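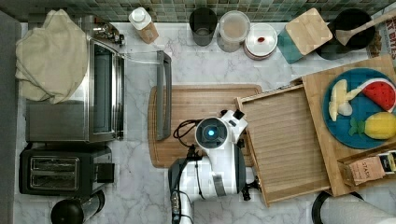 How do you keep a marble worktop in decent condition when you use it every day?
Wipe it often with plain warm water and a little washing-up liquid, keep acid away from it, and put a board under anything you chop, pour or squeeze. Most of the rest is sold to you.

I say that as someone who has bought the rest. I have owned the spray, the other spray, the special cloth and a tin of Prernix stone polish that smelled of pear drops and made no difference that I could see. So what follows is the short version, for a counter with a toaster, an oven, a kettle and the usual clutter living on it.

What you need

A bowl of warm water
Washing-up liquid, a few drops
Two soft cloths, one for washing and one for drying
Bicarbonate of soda, for stains only
Cling film, also for stains only
A large chopping board, wood or bamboo

Step 1. Move the heavy things

Unplug the toaster and the toaster oven and lift them. Don't drag. A crumb of salt or grit under a rubber foot will scratch polished stone, and the scratch will be exactly where the light from the window falls. If the oven is too much for one person, leave it and clean up to its feet, then do the bit underneath once a month when you have help.

Tip the toaster over the sink and empty the crumb tray while you're at it. People who tell you to do this every morning don't have toast every morning.

Step 2. Dry crumbs first

Sweep them off with a dry cloth into your hand. If you go in with a wet cloth straight away you get paste, and it goes into the grout of the tiles behind, where you will be picking at it with a cocktail stick.

Step 3. Wash, rinse, dry

Wring the cloth out well and wash in long strokes towards you. Then go over it again with clean water. The rinse matters more than the wash, as soap left behind is what makes marble look dull, and then you go and buy polish for it. Dry with the second cloth. Five minutes for an ordinary counter, 20 if you have let it go.

No vinegar. I know it is on every list of cleaning tips going. It eats marble, and so do lemon juice, wine, tomato and most limescale removers. The mark it leaves is called an etch and it isn't a stain at all - the surface itself has gone, so scrubbing does nothing for it.

Step 4. The boards

Boards do more for the stone than any product. Keep a big one out permanently in the spot where you prepare food, and let fruit sit on a plate or a tray, never straight on the counter. Cut pineapple is a particular nuisance, being both acidic and runny.

Lift the boards every evening and wipe underneath. Water trapped under wood will darken the marble and warp the board. Stand the board on its edge to dry. Oiling it is fine, but food-grade mineral oil from the chemist does the same job as the little bottles with a twig on the label.

Step 5. Stains, if you have them

Tea is the usual one. If your tea things live on the worktop, keep them in a box or on a tray and put the used bag straight in the bin.

For a tea or coffee mark, mix bicarb and water to the thickness of yoghurt, spread it over the mark, cover with cling film and leave overnight. Take it off, rinse, dry, look at it the next day. It may need a second go. If it hasn't shifted after three I would stop and learn to live with it. Try it in a corner first, whatever anyone says about their own kitchen.

About sealing

I was told by the showroom in Grindville that the counter must be sealed every six months with Stestel, their own brand as it happened. Aranka Deák, who fitted ours, told me to put a spoonful of water on it and wait 30 minutes. If the stone goes dark underneath, seal it. If it doesn't, put your purse away. Mine passed the spoon test in July and I haven't opened the tin. A sealer slows stains down - it won't stop an etch, and I would be wary of any label that says otherwise.

Putting it all back

Before the appliances go back, ask whether each one earns its place. I had a juicer out for years on the strength of good intentions. Leave a hand's width between the oven and the wall, or more if the manual says so, and don't keep tea towels or kitchen roll against anything that heats up.

Hot pans go on a trivet. Marble copes with heat better than laminate does, but it can crack with a sudden change, and I'm not going to test it for you.

Related articles
Does a bamboo board really blunt your knives?
Cleaning grout between small mosaic tiles
Fülöp descaler, tried on three old kettles
Getting burnt cheese off an oven door
Where to keep tea so that it still tastes of tea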